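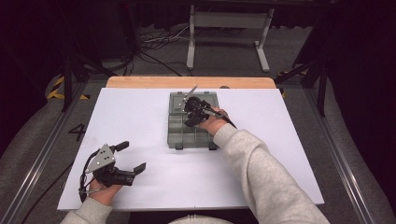
Workshop news: the grippers, part two

Those of you who came along to the October open evening will remember a rather sorry pair of hand-held grippers with bits of string hanging off them, and I'm pleased to say things have moved on a good deal at Lurkeswood since then. We now have a matching pair, left and right, and the Mahawong project (our name for the whole business, so you'll hear it muttered over the kettle) has got as far as small household jobs done on the bench. The first job on the list is a plastic organizer box, the sort with little compartments and a clip-down lid, and I must say I have grown terribly fond of it.

It sounds like nothing, opening a box! But a latch is a fiddly thing when your fingertips are two blocks of padding, and you find yourself thinking very hard about something you've done without a thought since you were small.

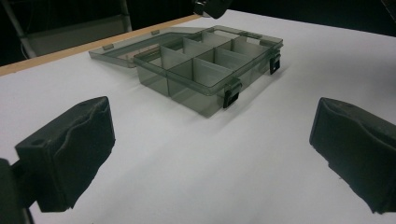 The padding itself has been the subject of much discussion, as anyone within earshot will know. Too firm and it skates off smooth plastic, too soft and it rucks up into creases, and we are on our fourth sort now, with 2 more waiting in the drawer. If you have any offcuts of thin rubber or foam at home, please do bring them in, however scruffy they are. We'd also be very glad of spare black cable ties, as ours seem to evaporate.

The running log is in the Markura folder, entry 302 onwards if you only want the recent part, and do add your own notes if you've had a go. Next on the list is putting small screws into the compartments, which I am looking forward to and slightly dreading.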